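# Mollholm vanity unit with Provemar basin

Floor-standing unit, white, with basin. Item 1588.
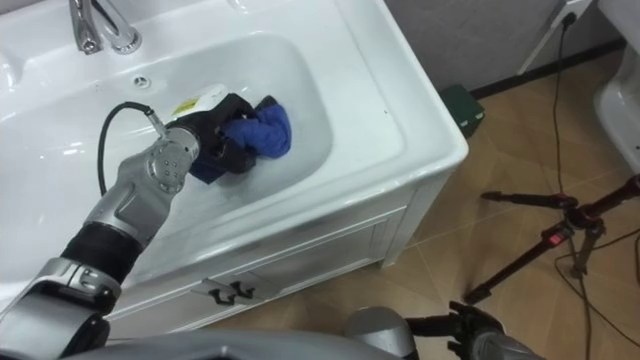 The Mollholm has been in our range since 2009 and is still the unit we sell most for family bathrooms. It comes as a cabinet and basin together, and the tap is sold separately. The basin is white porcelain, deep and rectangular, with rounded corners so a cloth can get right into them - the blue one in the picture is down on the bottom of the bowl. The overflow is a small round chrome fitting in the back wall. On the front, the raised panels are finished in the same white as the rest, with two short black handles side by side.

## Cabinet

The doors open from the middle and have soft-close hinges. Inside there is one shelf, which can be set at three heights or left out. The back is open so that pipes can come through the wall or up from the floor. If your pipes come up at the front, ask us before you order.

## Basin

There is one tap hole, on the back ledge. A single lever tap fits best. Taps with a very short spout will run too close to the back of the bowl, and we don't advise them with this basin. A waste is included, but the trap is not.

## Sizes

- Depth, front to back: 41 cm
- Gap needed in front to open the doors: 30 cm
- Width and height: see the fitting sheet for the size you choose

## Cleaning

Use a soft cloth, warm water and a little washing-up liquid or a mild bathroom cleaner. Rinse and wipe dry. Scouring powder will dull the glaze over time, and bleach left standing can mark the chrome. Wipe the panels along the grooves - dust and toothpaste collect there first. Don't use a steam cleaner on the cabinet.

## Spares

Handles, hinges, the shelf and the overflow ring can all be ordered singly. Handles from the older Okoro units have different screw spacing and will not fit.

## Delivery and collection

Delivered in two boxes. Please check the basin for chips before you sign. Units can also be collected from the Kirkville depot, where Ardalan Kordestani deals with spares and returns.

Page last changed 28 Mar 2020.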